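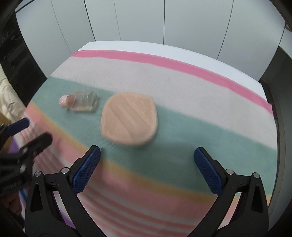

Open grippers over the striped cloth, with a small pink-capped bottle and a tan piece to go at.

I pack gift boxes for a living, or I did until October. Now I spend my mornings picking up small things with a gripper in my hand so a machine can learn to do it after me, and I spend my afternoons packing gift boxes the old way. People ask me if that feels weird. Yeah, it does, a little! But it's weird in different ways than I expected, and I've got opinions.

Some background. Hellwig is the packing house outside Atutdale, and if you've ever been given one of those boxes with tissue paper and little toiletries in it, there's a chance it went through us. Last year the company signed up with an outfit called Ustotetti, who want to put arms on the small-item line. Before they can do that they need recordings of people doing the work, so they asked who wanted to try it. I put my hand up mostly to get off my feet for a few hours.

The gripper is two black fingers with blue pads on the ends, and you open and close it yourself. Think of really fancy salad tongs. You reach, you squeeze, you lift, you put the thing down somewhere else, and you do it again. My first week I was awful. I've been handling tiny bottles for years and I could not get one off a tablecloth. A bottle lying on its side wants to roll, and with fingers you just sort of cup it without thinking. Try that with tongs. You have to come in over the middle and keep your wrist quiet, and I had to slow way down to work out what I even do when I do it.

And that's my first opinion, I guess. For years I was told this was unskilled work. It says so in the job ad. Then a company comes along and pays good money for 1,629 recordings of us doing it, and throws out everything past the 566 that were clean enough to use. If it takes that many tries to show somebody how to pick up a bottle, I'd like the word "unskilled" taken off the posting, please. I'd also like it to show up in the pay, and so far it hasn't. We get our regular hourly rate for recording. I asked for a bump and was told recording counts as light duty.

My second opinion is going to annoy some of my friends on the line, who think I'm digging my own hole. I don't think the arm is the problem. Packing is hard on your hands. I wake up at 4 in the morning with my thumbs buzzing, and so do half the people I eat lunch with. If a machine wants the small-bottle station, it can have it. What I want to know is what happens to the people standing there now, and on that subject everybody upstairs gets very vague. We hear "new roles." Okay, which ones? I've seen 2 posted, and both of them ask for a certificate that none of us have and that the company doesn't pay for.

Compare that with Eltovia, across the highway. They automated their labeling room a while back, and before any equipment showed up they put in writing that people would move over at the same pay and get their training on the clock. My cousin was in that room. She runs the labelers now and complains about them constantly, the way you complain about a job you plan on keeping. So it can be done. It costs something, sure, but the arms cost something too, and they found the money for those.

There's one more thing, and I go back and forth on it. Those recordings have my habits in them. I tilt a little to the left before I close, always have. If the arm ends up tilting left too, that's me in there, on a shift I'm not getting paid for. I don't know what would be fair — a flat payment for every clip they keep, maybe, or a bonus once we hit the 1,000 they're after. I only know that "regular hourly rate, light duty" isn't it, and that the time to work it out is while they still need our hands at the table.

I'll be back at it tomorrow morning anyway. I've gotten pretty decent with the bottles, and I'd like the folks upstairs to come down and try one.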